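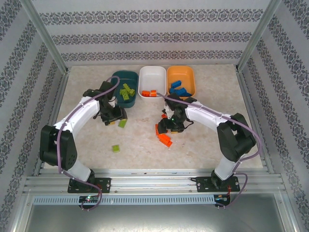 Home Guides Facilities Cleaning Contact

4 min read

How to test a restroom cleaning schedule before you pay for a new one

Every vendor who walks into a facilities office wants to sell you a smarter cleaning schedule. Sensors, dashboards, a tablet on the wall with smiley faces. Some of it may even work. But most buildings have never checked whether the schedule they already have is the problem, and you can do that in a month with a clipboard.

I ran this at the Uvholm building, a four-story office with 300 people on a busy day. We had a quote from Vakora on the desk, and the quote promised fewer complaints. Fewer than what? There was no baseline. So we made one.

Step 1. Collect the complaints you already have

Go through email, the front desk log and whatever ticket system you use. Write down the time, the floor and what was wrong. Skip anything that says only "gross" or "bathroom again." You want entries a cleaner could act on. We ended up with 66.

Step 2. Sort by cause before you sort by time

This is where sales pitches fall apart a little. Put each complaint into one of these piles:

Supplies ran out
Something is broken
Smell
Floor or fixture is dirty

Only the last pile is clearly about cleaning frequency. A faucet that drips all over the counter won't be fixed by a third visit. Smell can go either way – check the floor drains and the exhaust fan first, and pour some water down any drain that looks dry.

Step 3. Walk the rooms yourself

Pick two times, one right after a scheduled cleaning and one just before the next. I used 2 p.m. for the second. Look at the same things each time: dispensers, floor, sinks, bins, partitions. Score each one pass or fail. Don't use a scale of one to ten, whatever the template tells you. Two people will never agree on what a six is.

Olesia Antoniuk, our night lead, did half the walks, and her scores were harsher than mine. Keep the harsher set.

Step 4. Change one thing

Move one visit, or add one dispenser. Leave it alone for two weeks. If you also switch to a new floor cleaner in the same stretch, you've learned nothing and will have to start over. I know this from June.

Step 5. Now read the quote again

Ask the vendor which pile their product shrinks. Reece Parsons from Tronlow gave me a straight answer on that (supplies, mostly). The others sent a brochure.

Ask too who replaces the sensor batteries, and what happens to your data if you cancel. Get both in writing.

We moved the midday visit and put larger paper towel dispensers on the second floor. The Vakora quote is still in the drawer.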